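Notebook — wrist camera perception and grasp planning, Flallum branch
Carketcombe bench, November

Good morning on the bench! The new segmentation front end is finally talking to the planner without the old message bridge in the middle, and the whole loop feels lighter. I want to get down what changed while I still remember it.

The old pipeline took a depth crop, fitted a plane, subtracted it, and called whatever was left an object. On a white table this was a disaster. Depth on a smooth, pale surface is patchy at the best of times, and the plane fit would wander off and take the pale objects with it. The pink cylinder suffered worst. In color space it is barely separate from the background, so both halves of the pipeline were weak on the same object. Blue, yellow and green never gave us this trouble.

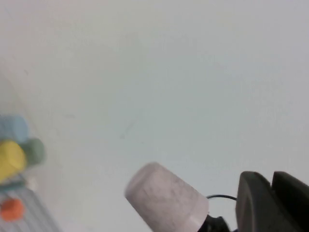 So the new front end doesn't start from a plane. It runs a small boundary network on the color image only, then asks the depth for an opinion inside each closed boundary. If depth has nothing useful to say, the mask survives anyway with a low confidence flag, and the planner gets to decide what to do with it. I love this. The planner was always the right place for that decision, we just never gave it the information.

Three things I had to fix to get there:

The mask for our own fingers was baked in at one gripper opening. Any other opening left a strip of finger that got proposed as a graspable object (the planner was very keen on it). It now gets rendered from the joint state each cycle.

Timestamps. Images were stamped on arrival, poses were stamped at source. With the arm moving, that shifted every mask sideways in the base frame. Both are stamped at source now.

Blur. There's now a sharpness score on each region, and regions under the threshold don't update the object map. They don't delete anything from it either, which was the old behavior and the cause of the flickering map everybody complained about.

Ran 500 stored images through old and new on the same machine. The new one keeps the pink object in far more of them. I still need to go through the misses by hand before I put a number on it, but I scrolled through for some 6 minutes with a big grin. Config is saved in the Oosthuizen folder next to the old one — please don't overwrite it, the names are annoyingly similar.

Open question for whoever picks this up: the confidence flag is a single value per mask. I think it wants to be two, one for "is there a thing" and one for "do I know where its edge is". The planner treats those cases very differently. 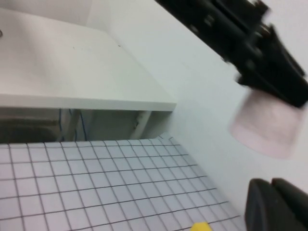
Carketcombe, November, 4 p.m.

Second session, on the shelf side. The planner work here is all about clearance. The collision model had the shelf as one solid box down to the work surface, so the open space underneath didn't exist as far as planning was concerned. I split it into a top board and a support post, and left the gap as unknown space with a cost on it. Paths that used to swing out wide now have a reason to stay close, and solve times in simulation dropped noticeably. Lovely to watch in the viewer.

The grid is a different story. The boundary network sees all those thin dark lines and gets excited, and in one test image it closed 7 little squares into "objects". Depth throws them out again, but that's wasted time every cycle. Two ideas: train with gridded backgrounds pasted in, or use the Kusberg line filter we wrote for the calibration tool. Second one is probably an afternoon of work, so I'm starting there.

To do next:
- line filter as a preprocessing switch, off by default
- attached-object geometry: planner still assumes a bare gripper for the first cycle after a grasp
- split the confidence flag
- log the sharpness score, we're throwing it away at the moment

Branch is pushed. Tests pass except the old plane-fit one, which I've left failing until we agree to remove it.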